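Why do trees have rings?

A tree can't blow out candles, so it keeps track of birthdays on the inside. In spring it grows fast and makes pale wood. By late summer it slows down and makes a thin, darker layer. One pale band plus one dark band equals one year. A tree with 200 rings is older than your grandma, but don't tell her you checked.

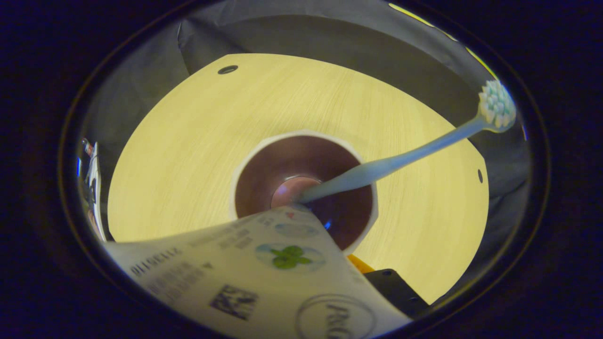
Where does the grain come from?

Saw a log the long way and you slice through its rings, so they show up as stripes.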